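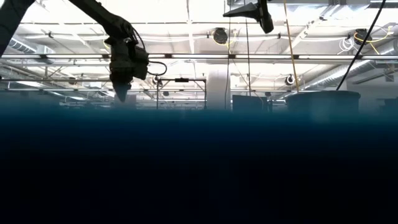
Gripper and cable against a white ceiling

Chance and Long Runs
Notes for Session 3, Introductory Statistics
Tutor: Perla Nava

What we mean by probability
Last session we used the word "likely" in its everyday sense. From now on it needs a number. The probability of an event is a value from 0 to 1, where 0 means it cannot happen and 1 means it must. When all outcomes are equally likely, divide the number of outcomes you want by the number there are. For an even number on a fair die this gives 3/6, or one half.

The hard part is usually the words "equally likely". A bus is either late or on time, but that does not make the chance of a late bus one half. Itzel Ochoa raised this in class and it is worth a note in the margin.
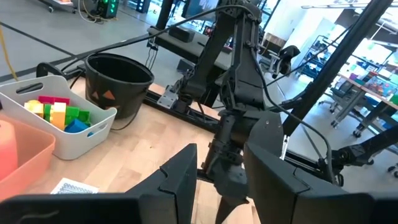 Independence
Two events are independent if knowing the result of one tells you nothing about the other. Successive throws of a die are independent. Successive cards dealt from a pack are not, unless each card goes back and the pack is shuffled.

For independent events, multiply. The chance of two sixes in two throws is 1/6 times 1/6, or 1/36. Now take a total of 9. It can be made as 3 and 6, 6 and 3, 4 and 5, 5 and 4. That is four outcomes out of 36, so the probability is 1/9. A common mistake is to treat 3 and 6 as the same outcome as 6 and 3 and stop at two.
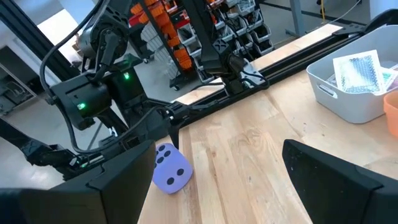

The next idea is the long run. Over 15 throws the share of sixes can easily be zero, or a third. Over 1000 throws it will nearly always be close to 1/6. The die has no memory and does not make up for earlier results — early runs of luck are simply swamped by the later throws. The belief that a six is "due" is called the gambler's fallacy.

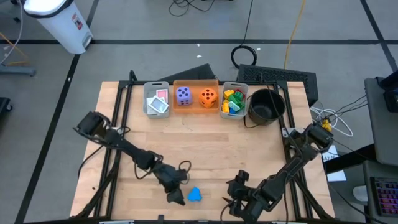
Insurance works on the same principle. A firm cannot say which house will flood, but with enough policies it can estimate the total cost of claims fairly well. This breaks down when claims are not independent. One storm can damage a whole street, and the average no longer settles as the simple model says.

Exercises
1. Find the probability of a total of 7 with two fair dice.
2. Find the probability of at least one six in two throws. Start with the chance of none.
3. Give two everyday events that look independent and are not.

Reading: Penry, chapter 3, leaving out the section on odds.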